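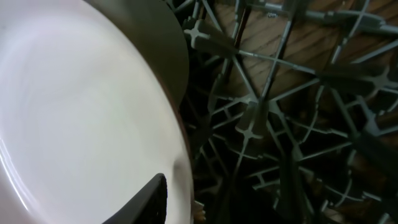

A white plate with a thin brownish edge.

Home | News | Opinion | Contact

June 19, 2024
By the Farkholm Health Desk

Lung patients in Farkholm wait too long for rehab. The Hundar clinic runs one class, with places for six people. At the last count 208 were on the list. Some are referred in September and are still at home the next summer, getting weaker.

A second class would need a hall, two staff and three oxygen sets. The health board should pay for it this year.

We use cookies. Accept | Settings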